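Home | News | Fixtures | Tickets | Club | Contact

19/05/2023
By Ngọc Tôn, Biruvdale Football Club press office

Biruvdale change kick-off time for last home match of the season

Biruvdale Football Club announces that the home match against Makris Town will now start two hours earlier than first planned. The decision was taken together with the league and the visiting club, after the railway company informed us about works on the line during the evening. With the old time, many visiting supporters would not have had a train home.

All tickets already bought stay valid. Supporters who cannot come at the new time can ask for their money back at the ticket office until the evening before the match. Season ticket holders do not need to do anything.

The gates on the north side will open 59 minutes before kick-off, and the gates on the river side a little later. We ask supporters to come early, as the road behind the main stand will be closed to cars. The bus from the market square stops at the school as usual.

Team news

The first team comes into this match after a difficult week. The defeat away at Hallano ended a good run which had started in December, and the players were very disappointed in the dressing room. The head coach gave them one day of rest and then worked with them mostly on defending corners, because both goals at Hallano came in this way.

The captain trained with the group again and should be ready to start. The left back is still out with his knee and will not play before the summer. In goal, the coach has not yet decided between his two keepers – he will tell them on the morning of the match.

"We owe our people a good performance," the head coach said after training. "At Hallano we were slow to the second ball and we paid for it. At home, with the crowd behind us, I expect another face from the team."

A win would keep Biruvdale in fourth place and would bring the club to 59 points, its best total since it came up to this division. Makris Town are in the lower half of the table but have lost only once in their last six away matches.
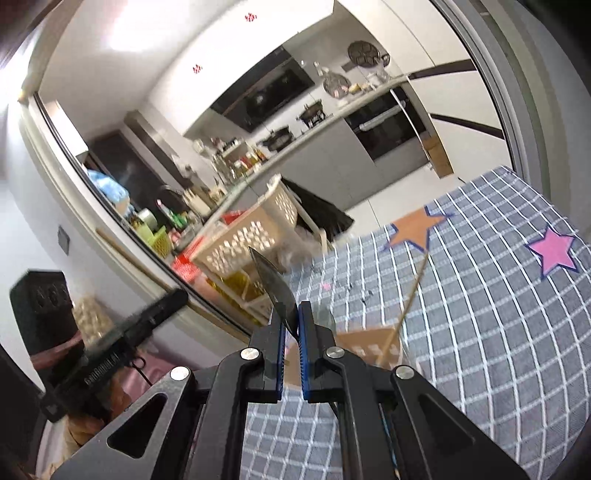
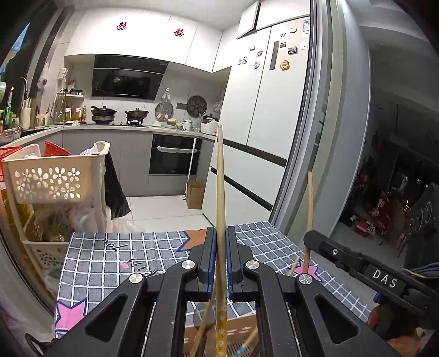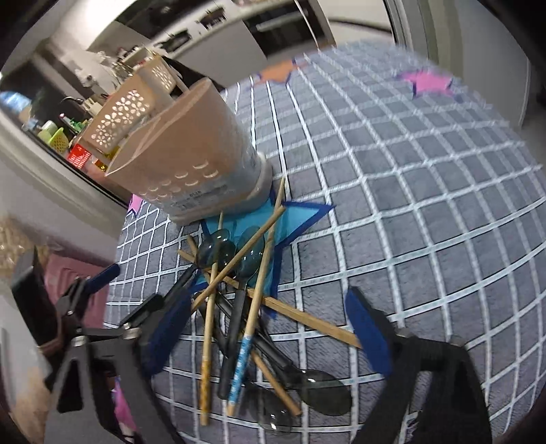 Tickets and prices

Tickets for the standing area and for the main stand are still available at the ticket office and on the club website. Over 100 seats in the family section were added this week after many requests. Groups of 25 or more get a lower price if they order before match day.

Match partner

The match is presented by Urenix, which has supported the youth teams of the club for the last three seasons. Before kick-off, the under-12 players will walk out with the first team, and at half-time the youth coaches will receive new training balls on the field.

After the final whistle the players will make a lap around the field to thank the supporters for the season. Please stay behind the barriers during this time – the players will come to you for photos and autographs.

Press

Journalists and photographers who already have a pass for this match can use it at the new time. New requests should be sent to the press office by noon on the day before the match. The press conference will take place in the club room after the game, first with the visiting coach.

Contact: Ngọc Tôn, press office, Biruvdale Football Club

Get club news in your mailbox every week. Sign up for our newsletter. You can unsubscribe at any time.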